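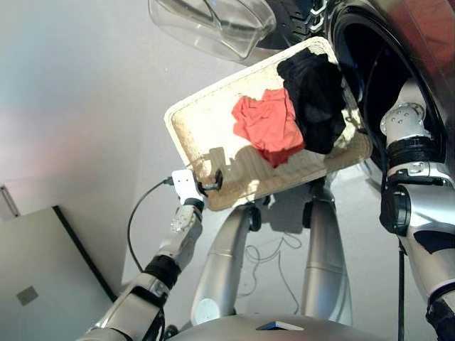 Zereck Laundry Set, README

What it is
448 short clips of laundry going into front-loading washers. No folding, no ironing, and no socks reunited with their partners. Folding has its own set, Leclerc, with its own README and its own grievances.

Layout
clips/ -- one folder per load
stills/ -- two or more per clip, 3000 in all
labels.csv -- one row per garment
notes.txt -- read before filing a bug about the towels

Labels
Garments are labeled by color and by state (flat, crumpled, bunched, hanging). There are six color names. Coral, rust and salmon all go under "red" after a long argument at Fedham that we do not intend to reopen. Navy goes under "dark," along with black, and so does anything else your mother would have washed separately.

Trays and baskets get the label "carrier," whatever they're made of. 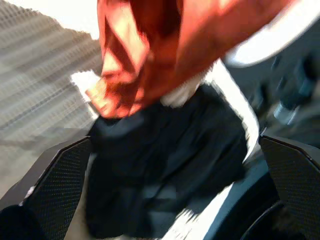
Orange-red cloth over a dark one, motion blur left in.

Known problems
Blurry stills were kept. Cloth moves, and a set with only sharp cloth in it would be a set about tablecloths.
Reds and darks share a load in four folders. We know.
Linings are sometimes labeled as a second garment. Fixed in most of labels.csv, pending in the rest.

Use
Free for research. Cite as Cilladetti Household Sets, Zereck, July release.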